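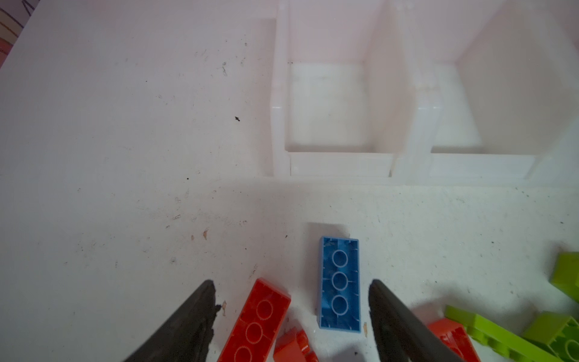 Bricks on the table in front of the organizer, before sorting. The blue one is upside down, with its three tubes showing.

Section 4: Sorting and Putting Away the Bricks

By Raed Ghanem
23/01/2025

Print this page | E-mail this page

This section covers sorting loose bricks into the Tandside organizer. It assumes you have already chosen a spot for the organizer and checked that it sits level (Section 3). If you bought the Negri starter tub, the same steps apply.

4.1 Before you start

1. Put the organizer against the back of the table, with the open side of the compartments toward you.

2. Leave the front half of the table clear for sorting. A plain white surface works well, as dark and bright bricks both show up against it.

3. Tip out a small batch. Over 100 bricks at a time is hard to keep on the table.

CAUTION: Small bricks are a choking hazard. Keep children under three away from the table until the last piece is put away.

4.2 Sorting by color

1. Spread the batch with the flat of your hand until most bricks lie in a single layer.

2. Pull the bricks into groups by color. Red, blue and green are the easiest to start with.

3. Break up any pile and look under it. Lime green and dark green should go in separate compartments if you have room.

4. Set aside pieces that are cracked or that do not belong to the set.

NOTE: Bricks that land upside down can stay that way for now. The tubes on the underside help with the next step.

4.3 Checking the size

1. Turn a brick over and look at the tubes. On a standard two-row brick, a single row of three tubes means it has four studs along each long side.

2. Put long bricks in the wider compartments and short ones in the narrow ones.

3. Lay long bricks lengthwise, pointing toward the back. They are easier to pick out than bricks lying across - and you can fit more in.

CAUTION: Do not force a brick in at an angle. The dividers can bend, and replacement dividers (part 1555) are sold only in full packs.

4.4 Finishing

1. Check the edge of the table and the floor for strays.

2. Label each compartment. Labels are on sheet 23 of the printed guide.

3. Wipe the table with a dry cloth.

For washing bricks before storage, see page 39.

Print this page | E-mail this page

Comments

giltell_mom: We sort by size first and then color. Takes longer but my son finds what he needs.

Pete in Brollville: Where do the wheels go? They don't fit the narrow compartments.

Raed Ghanem: Pete - use one of the wide ones, and take the tires off if it still won't close up neatly.

dkr: Sheet 23 was missing from my copy. I used masking tape.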